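Keeping half-eaten chips from going stale?

I buy snacks from the import shelf at Grallell and never finish a bag in one sitting. By morning they've gone soft. I'm down to a rolling-up-and-hoping method. Is there a trick that doesn't involve buying 20 jars?
Hok-lam Chang

Markos Economou
Fold the two top corners in to make a point, roll the top down tight, then flip the cuffs back over the roll. Press out the air first! I do mine flat on the table, much easier than in midair (I learned this in June when everything in my place went limp). A red and black snack bag, and a light wood tabletop with room to fold:
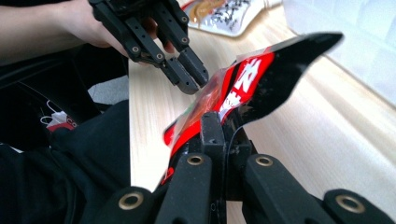
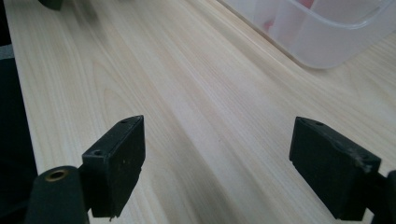
Does it help to put the bag in the fridge after it's closed?

Not much. A cool, dry cupboard away from the stove is fine, and the fridge can make them taste like onions.

Ververidis
clothespins. 100 of them for cheap at the Dirkstead dollar store, I use 2 per bag

Hok-lam Chang
Tried the fold, it popped open once but the second go held. Getting clothespins too, thanks both!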